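July, Pralton bench notes, morning

Second go at the sourdough crackers for Deltside, and I must say the dough is a good deal friendlier than the last one. Used 500 g of the Kao flour and let it rest overnight, which Keisha Nakamura has been begging me to try for ages.

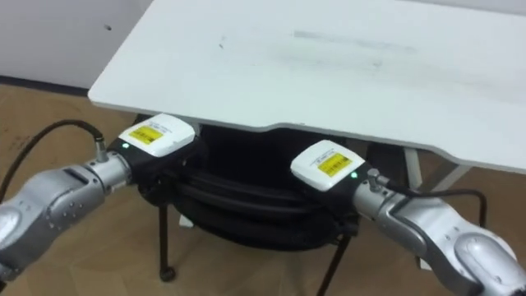 Baked 11 minutes and weighed the tray after — 510 g, a bit heavier than I'd like, so I'll roll the next lot thinner and dock it more. Keisha, please taste the rye ones before you go!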